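Grisier TV Credits, data card

Producer and exec credits for Plandosgate, the Anach drama unit, and the Cao quiz shows. 1,420 rows, one per person per series. Pilots left out.
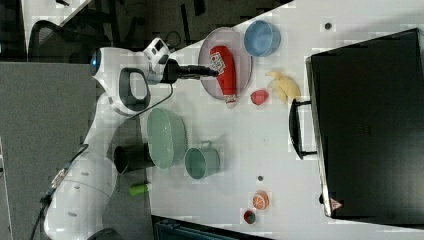 2 min read

Files: credits.csv, people.csv. Job titles as aired, so "show runner" and "showrunner" both appear. Dont merge them without checking.

Known gaps: 18 series with no end credits on tape. Roughly 80 names still need a second source.
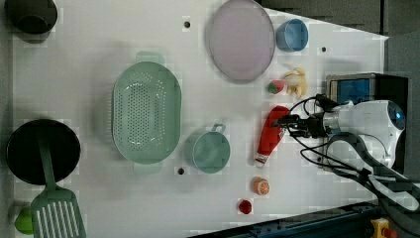 Tabletop with green slotted spatula and black frying pan.

Last update 10th January. Fixes to Tiina Karppinen, one row per mesage please.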